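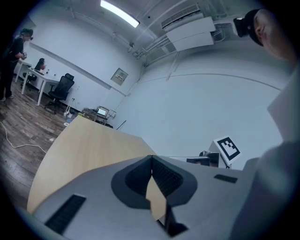

The gripper that would not let go

Regular readers will remember that the Pavley hand tool was declared finished in August. It has since been declared finished 3 more times, most recently by me.

The latest fault is a shy one. Partway through a run the tool loses track of where it is, decides it is somewhere near the ceiling, and carries on recording with complete confidence. Hema Lobo found it while checking run 1058, in which a perfectly ordinary reach across the table ended two metres up and slightly outside the building.

We blamed the marker, then the lighting, then Luuk. Priya Tran eventually traced it to a clock in the tracking software that drifts after a long session, so the position and the picture slowly part company. Restarting between runs cures it, at a cost of 4 minutes and some goodwill.

Until the proper fix arrives, please restart before every run and look at the position plot before you save. If the jaws stay shut on something, press the release and wait. Do not pull. Niilo pulled, and we are now short of a spring.

Bad runs go in the folder marked Macapagal — please don't delete them, as Priya wants the lot.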